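**Ticket 1000 – Larkier front loader, stops partway through spin**
Status: resolved
Site: Skikwood, unit 14

**Reported**
Washer halts with 3 minutes left on the display and beeps. Clothes come out heavy with water. Happens on Mixed 40, never on Quick 15.

**Log**

*Morning.* Ran it empty first. Perfect spin, no rattle, so I ruled out the pump early. Cleaned the filter anyway and found one hair elastic and a very handsome button.

*11:20.* Full mixed load, bed linen and clothes together. Stopped at 3 minutes, exactly as reported! Love a fault that turns up on cue. The fitted sheet had swallowed half the clothes and rolled itself into a ball – a classic unbalanced drum.

*12:45.* Checked the feet with a level. Back right was high. Wound it down, locked the nut, rocked the machine by the corners. Solid as anything now.

*14:10.* Same load split in two, sheets on their own. Both finished, both spun out beautifully. The colour held on the blues as well, even with the Dostetti powder the tenant was worried about.

**Advice to tenant**
- Wash bed linen separately, and do up doona covers first.
- Filter once a month.
- If it walks again, recheck the back right foot before ringing Herath for parts.

**Still open**
Door seal has a bit of grey mould at the bottom. Cosmetic so far – will look again in March.
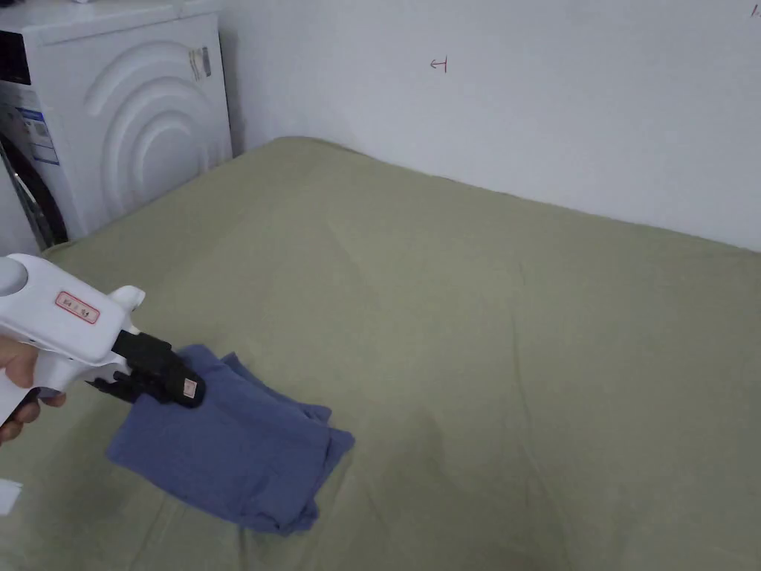 Blue garment folded on the green sheet, washer at upper left.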